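Clekitz Toy Box – read me first

Hi! If you found this folder through the Flindport robotics club page, you're in the right place. Clekitz is our club's project for the year, a pile of recordings of people putting small things into boxes (and taking them out again) with hand-held grippers. We started in March with nearly no plan and we now have 3,516 recordings, so I figured it was time to write down what's in here before I forget.

The idea is pretty simple. We're a student club and we don't have the money for a nice two-arm robot, so we collect with grippers you hold in your hands, one left and one right, and train on that. Later on we get time on the arm over at Clilness, and whatever we trained gets its chance there. Everybody who signed up got to take the kit home for a weekend, so you'll see bedrooms, kitchens and a lot of different blankets. 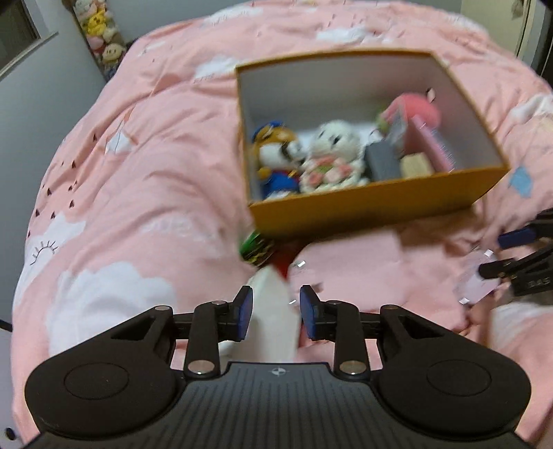

Posted by Janaína Xavier | Sunday, August 11, 2019 | Clekitz project notes

I love the bedspread ones! Clouds, little raindrops, a sun, and wrinkles everywhere, and the box sits at a tilt on top of it all. Plush toys are my favorite things to pack – the duck in the blue cap is a star as far as I'm concerned – but they squish, so the fingers close a lot farther than they do on a hard block. If you're training on finger opening, please look at soft and hard items separately. I didn't the first time and lost a whole evening to it.

What you get: one folder per session, with the video from each gripper, the finger opening over time, and a text file with whatever the person felt like writing. Some of those notes are great and some just say "ok." I left them alone.

Things that bug me:

Fast hand moves blur. I kept those recordings in, and if you want them out you'll have to filter them yourself.

705 recordings have no item names yet. Isaksson (our labeling script) chokes on anything with a tag on it, so I've been doing those by hand, slowly.

In 9 sessions the left and right files are swapped. They're listed in swapped.txt.

Please use version 2 and delete the old one if you still have it, the clocks were off. Questions go on the club board, and if you want the kit for a weekend, put your name on the sheet by the door.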